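Griment finger service kit review: four months in

34 shares · 12 comments

I bought the Griment service kit in April, mostly out of spite. I'd been keeping my pair of hand-held grippers going with a drugstore eyeglass screwdriver and a pack of cotton swabs, and after I chewed up the second screw head in a week I figured it was time to spend real money.

So what do you get? A Phillips driver with a nice fat handle, a small torque driver that clicks at the preset, a soft brush, lens cloths, spare screws, a set of slot gauges for the fingers, and a booklet printed so small that I ended up reading it with my phone. The whole thing lives in a zip case that just about closes (sit on it).

The driver is the star. It bites properly and it doesn't wobble, and I've stopped dreading the housing screws! My routine now is to wipe both sensor openings, check the housing screws, then open and close the fingers by hand and feel for grit. I do the left unit first and then the right one, and I write down the sticker number each time so the two don't get mixed up in my notes. Mine had been mixed up for weeks before I started doing that.
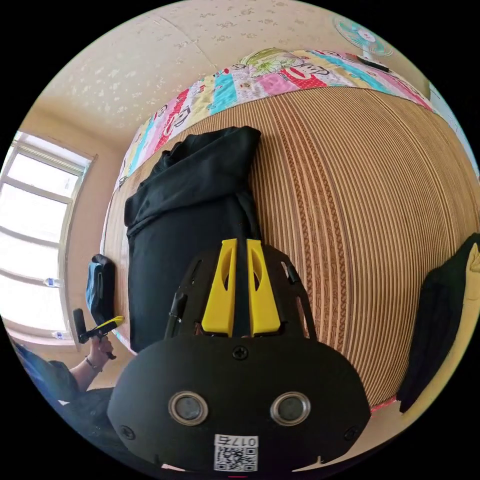

How often should the finger screws be checked? Every 200 cycles is what the booklet says, and I've stuck to that. If you're picking up heavy stuff like jeans or wet towels, go sooner.

My log is at 1,735 cycles on the right-hand unit, and I've changed the fingers once, at 668. That was my own fault. I'd overtightened one side with the old screwdriver and it never closed square again. With the torque driver I haven't had that problem, and the new pair still lines up against the gauge.

Now the gripes. The brush sheds. I found bristles in the mount twice and went back to a cheap makeup brush, which works better. The lens cloths are fine for the first few wipes and then they just push the smears around. And the spare screws come loose in the case with no bag, so of course I dropped them all over the carpet the first night.

Kwame Fiadzo lent me his Etska kit for a weekend so I could compare. It has the better brush and a proper little tray for screws, but no torque driver, and for me that settles it. If you already own one, the Etska is the tidier buy.

4 out of 5 from me. I'd pay extra for a bigger booklet.

Was this review helpful? 2 comments hidden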